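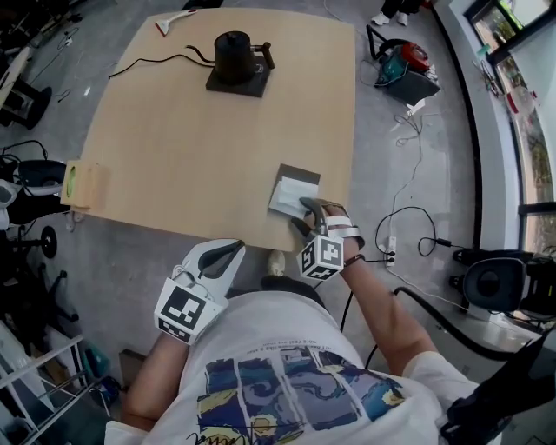
Okay, a little thread for the folks who keep asking what I've been up to since spring. Short version: pulling wire at the new Plaltisitz plant, and I have loved it more than I expected to love any job at my age.

For anyone new, I'm an electrician with Haque, we do mostly commercial and light industrial. Plaltisitz makes coatings for tablets (the kind you swallow, my nephew asked) and they took over an old cold storage building that had been sitting dark for years.

Cold storage buildings are funny to wire. The walls are insulated panels, so every hole you make has to be sealed up again on both sides, and the inspector looks at every last one of them. I have gotten very good with a caulk gun, which I did not have on my list for this year!

Our scope is the lighting, the new switchgear, feeds to the mixing rooms, and the backup generator tie-in. Fire alarm went to Cakent, and they've been great neighbors. We share a gang box and a coffee maker and so far no one has come to blows over either.

Lighting first, because people like numbers. 291 fixtures. All of the ones in the mixing rooms are the sealed, gasketed type so they can be washed down, and they weigh a good bit more than they look like they should when you're holding one over your head on a lift at 6:30 in the morning.

The drawings had 80 of those going in on a grid that ran straight through the ductwork. It happens, the duct got moved and the lighting sheet didn't hear about it. We sat down with the sheet metal crew and a big marker and worked it out in one afternoon, then sent it up the chain for a proper revision.

Big thank you to Chaminda Begum, our foreman, for how she ran that meeting. She let everybody talk, she wrote it all down, and she had the new layout taped to the wall before lunch the next day. I've worked for people who would have spent a week on whose fault it was.

The switchgear came on a Sunday so the truck could use the whole street. 4 sections, and the doorway gave us maybe a thumb's width on either side. I held my breath for the entire thing and I wasn't even steering, I was the guy standing there holding a piece of cardboard against the door jamb.

Torqued every lug, marked every lug, then went back the next morning and had somebody else check the marks. I know it's slow. I will always be slow about that part and my apprentices can tease me all they want.

What's left: terminations in the last mixing room, labeling (so much labeling), and the generator test in June with the Floretti people, who supplied the transfer switch. They want 11 transfers in a row with the building under load, so bring a sandwich if you're coming to that one.

Somebody asked if we're hiring. Haque is taking apprentices for the fall, yes. You don't need to know much going in, but please be okay with ladders and early mornings. Message me and I'll send you the office number.

Heading in now to finish the panel schedules. Will post the generator day when it comes, earplugs and all.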